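Section 3. Following a case with Tirnex

Last revised Saturday, January 26, 2019

If you've got through Section 2 you have an account, a password you've hopefully written down somewhere sensible, and an empty screen with a grey box saying "No matters followed". Good! We're going to fill it. I'll use Saengthong v Vikton all the way through, as that's the case most of you came to the blog for, but the steps are the same for anything from a planning appeal to a long fraud trial.

You'll need the case number, which isn't the same as the case name. It's printed at the top right of every order I've posted. Copy it exactly, hyphens and all.

3.1 Adding your first case

1. Sign in and press Matters, then Follow new.

2. Type the case number in the top field. Leave the "party name" field empty for now. I know it looks as if you should fill in both, and I did exactly that for my first week and kept getting nothing back (if you fill in both, it wants the name spelled precisely as the court office typed it, and the court office typed "Saengtong" on at least two of the early entries).

3. Press Find. You should see one result. If you see three or four, you've landed on the related applications as well, and you want the oldest one, which is the main claim.

4. Tick the box on the left and press Follow.

5. Wait. The first load is slow. Saengthong v Vikton had 1,369 entries on the list when I last looked, and Tirnex pulls in every title before it shows you a single one. Go and put the kettle on.

Note: the trial version only stores 600 entries per case. It keeps the newest ones and drops the rest, so with a trial account you won't see the original claim form or the first round of witness statements. They're all linked from my blog's case page, so you don't need to pay just for those.

6. When the list appears, click the little flag beside the case name and choose a colour. This seems silly with one case. It stops seeming silly around your fifth.

3.2 Choosing which alerts you want

Out of the box Tirnex will email you each time anything at all is filed, and in a busy week that means your inbox is full of "Notice of change of address for service". I lasted two days.

1. Open the case and press Alerts.

2. Switch everything off. There's a Clear all link, in very small type, under the list.

3. Switch these back on: Orders, Judgments, Hearing notices, Applications.

4. If you really like reading evidence, add Witness statements. Boonsong Sitthichai, who writes half the comments on my blog and knows this case better than I do, has that one on and swears by it. I have it off and read his summaries.

5. Set Frequency to Hourly on hearing days and Daily for the rest of the time. You have to change it by hand. I've asked for a calendar option twice and had a polite reply both times.

6. Press Save at the bottom. There's also a Save at the top and it only saves the frequency, which caught out a lot of readers back in November, when they sat waiting for the disclosure ruling and heard about it from the blog a day later.

Caution: there's a limit of 50 alerts a day per account, across all your cases. After that it goes quiet until midnight and doesn't warn you. If you follow a lot of cases and something big is due, pause the others first (Matters, then Pause, then tick the ones you can live without).

3.3 Putting Firnel on your phone

Firnel is the phone app that goes with Tirnex. You don't have to have it. I like it for hearing notices, which get changed at the last minute far more than you'd think. Courtroom swaps especially!

1. Install Firnel and open it. Say no to the tour.

2. On your computer, in Tirnex, go to Account, then Devices, then Add. A six-letter code comes up.

3. Type the code into the phone. It runs out after a couple of minutes, so don't wander off.

4. Your followed cases should appear in the same colours you chose earlier. If they appear in black, pull the list down with your thumb to refresh it.

5. Go into Sounds and pick something short and dull. Mine was a trumpet for one day only.

Caution: please turn the phone off, properly off, before you go into any courtroom. Silent mode isn't enough in a lot of them, and the usher won't care that you were only waiting for a hearing notice. Recording is forbidden in court where I am and the rules on sending messages differ from place to place, so check the notices on the door or ask at the front desk before you sit down.

3.4 Reading along on a hearing day 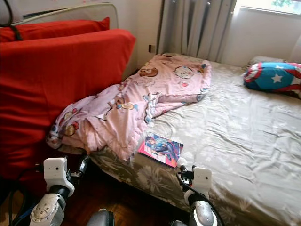
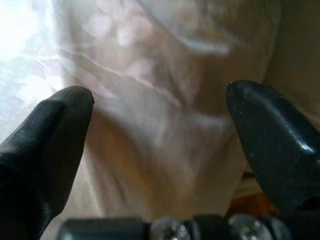

On hearing days I work from two things only, the skeleton arguments and my own notes, and I'd suggest you set yourself up the same way the evening before. Download the skeletons from the Applications tab (they're usually filed by the afternoon before, though Vikton's side likes to leave it late) and number the pages yourself if the printed numbers have gone wrong. For the notes, get a small book, something like the one lying on the mattress in the first photo, and not one of those big spiral pads that need a desk. Public benches don't come with desks. Write the time in the margin whenever a new person stands up, and leave the facing page blank so that you can add references when you get home.

Then, on the day itself:

1. Check Firnel at breakfast for the courtroom and the start time.

2. Check it again when you get to the building, and compare it with the printed list in the entrance hall. If the two disagree, believe the printed list.

3. Write the case name, the judge and who is appearing for whom on your first page. Ask somebody politely at the break if you didn't catch a name. Barristers' juniors are often quite happy to spell things.

4. Mark anything you think is a direct quotation with a big Q in the margin. If you're not sure of the exact words, don't give it a Q, and don't put it in quotation marks later. I'm very strict about this in the comments and I will edit you.

5. If the judge says something can't be reported, stop writing, put a line down the side of the page, and note the time. Ask the court staff afterwards exactly what the order covers.

Caution: point 5 applies to comments, tweets, forum posts and group chats just as much as to proper articles. If you're in any doubt, leave it out until you've seen the order itself. I'd much prefer a dull comments section to a letter from the court.

Note: if you're following from home there won't be a live transcript. Tirnex shows a line called "Hearing status", which says Listed, Started, Adjourned or Ended, and that's your lot until someone files something. Don't keep refreshing. It updates when the clerk updates it, and clerks have lunch.

3.5 Downloading and filing the documents

1. Make one folder for the case and inside it make four more: Orders, Applications, Evidence, Mine.

2. In Tirnex, open the document and press Keep copy. Don't use your browser's own save button, as it strips off the stamped cover sheet with the filing date on it.

3. Rename each file with the year first, then month, then day, then a couple of words. Your computer will then sort them in order without any help from you.

4. Put anything you've scribbled on in Mine, so you never send somebody a marked copy thinking it's clean. (Yes, I've done it. I'd written "rubbish" next to paragraph 12.)

5. For long documents, go to the end first. The main judgment on the freezing order is 84 pages and the part everyone argues over is in the last few. Read the conclusion, then go back to the start with that in your head.

Note: some entries have a padlock beside them. Those are sealed or restricted and you can't open them with any account, paid or not. A padlock doesn't mean something scandalous is in there. Quite often it's bank details or a doctor's letter.

3.6 If something's gone wrong

No alerts at all: check your spam folder, then check that you pressed the bottom Save in 3.2. It's nearly always the Save.

The same alert several times over: the court office has corrected the entry. Open the newest and delete the others. If the wording has changed, that can be interesting, so have a quick look before you throw them away.

The case has vanished from your list: it may have been given a new number after being joined with another one. Search by party name this time, with the number field empty, and try a couple of spellings.

Firnel shows yesterday's list: sign out, sign in, refresh. If that doesn't do it, remove the phone under Devices and start 3.3 again from step 2.

"Matter unavailable" in red: the court's own system is down, usually overnight or at weekends. Leave it and try in the morning.

If you've been through all of those and you're still stuck, leave a comment under the case page with your Tirnex version number (it's under Account, right at the bottom) and what you pressed just before it went wrong. Please don't post your password. Boonsong or I will have a look, usually the same evening unless there's been a hearing, in which case we're both typing up notes and it'll be the day after.

Section 4 covers requesting documents that aren't on the list, including the form and the fee.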